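### 3.2 Gathering the demonstrations

We should say a little about how the examples came to be, as we found that a good deal of what a policy learns is settled long before any training begins. All of the demonstrations were gathered in simulation, in a kitchen we call Elska, with an operator guiding the arm while the wrist view was recorded. Sekar Raju and Ayanda Botha shared this work between them, and we are very grateful for their patience! Our aim was 2000 demonstrations, of which 1000 were to begin with the gripper open and empty, so that the learner would meet plenty of approach motion before any contact.
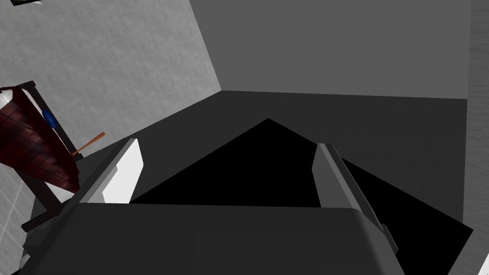 **Figure 2.** Wrist view in Elska, with the fingers open and a dark shadow ahead of them.

Shadows of this kind gave us rather a lot to think about. They are hard-edged and quite black, and in our early trials (made in March, with a smaller set called Gruvby) the policy would sometimes treat the edge of a shadow as the edge of a surface. We talked for some time about softening the lighting, and in the end decided to leave it alone and to vary the wrist angle instead, so that the same corner would be met from many directions.
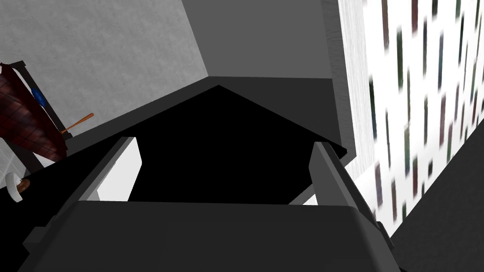 Each operator was asked to pause for two seconds before closing the fingers, a small habit that made the recordings far easier to divide into stages afterwards. Episodes were kept whether or not the grasp came off, and the failed ones carry a label of their own, which we return to in Section 8.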